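3.2 Surfaces and the things that rest on them

We came to this part of the study expecting to spend most of our time on drawers and shelves, and were delighted to find that tables gave us far more to think about. A work table is never only a flat place. It may be covered, scratched, half taken up by a rack, or shared between two jobs that have little to do with each other, and every one of those facts shapes where a small object gets put down. Our notes cover 20 tables in the Wiludden and Marar workrooms, with 145 separate entries in which an object was listed together with whatever was directly under it.

We sorted the supports into two broad groups. Plain supports are continuous: bare tabletops, cloths, mats, trays. Open supports have gaps in them: dish racks, roller racks, wire shelves, grids. The split is simple enough that both of us (Kotian and Bawa) could apply it without a long handbook, and it did a surprising amount of work for us. Of the 145 entries, 90 were on plain supports. We disagreed on 11 entries, nearly all of them cases where a cloth or sheet of paper had been laid over something open, and these we settled by going through the notes together.

Ring-shaped objects soon became our favorites. A roll of tape, a lid with a hole in it, a jar seal or a napkin ring all share one lovely property, which is that you can see what they are lying on through the middle. Figure 3 gives one case from each group of supports.
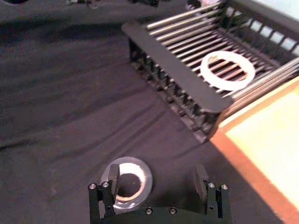
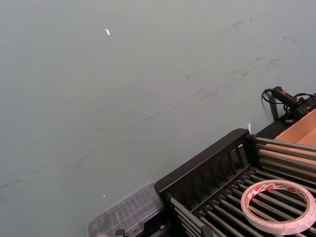

Figure 3. Ring-shaped objects and their supports. First picture: a translucent ring with a white inner band, lying on dark gray cloth (plain support). Second picture: a roll of white tape on the rollers of a black rack (open support).

For each ring we wrote down the support, the nearest larger object, and whether the opening faced up or to the side. Rings standing on edge were kept in the list but marked, as they tend to roll and their place says less about anyone's choice. We also noted the state of the surface around the object. Wrinkles in a cloth were recorded by their general direction, and marks on a bare top were recorded as scuffs, specks or stains. Early on we tried to give every wrinkle its own line in the notes, which was great fun for one table and hopeless by the third!

Larger items were treated as part of the table for as long as they stayed put. A drying rack therefore counts as a neighbor when a ring lies beside it and as a support when a ring lies on it. The earlier Trurkedo list had a single entry for both, and we think separating them is a real gain, especially on small tables where a rack claims much of the room. Containers were handled the same way, using the labels from the Gronorus household set wherever one fitted. Where none did, we wrote a short plain description and left the label blank until the second reading, described in Section 3.3.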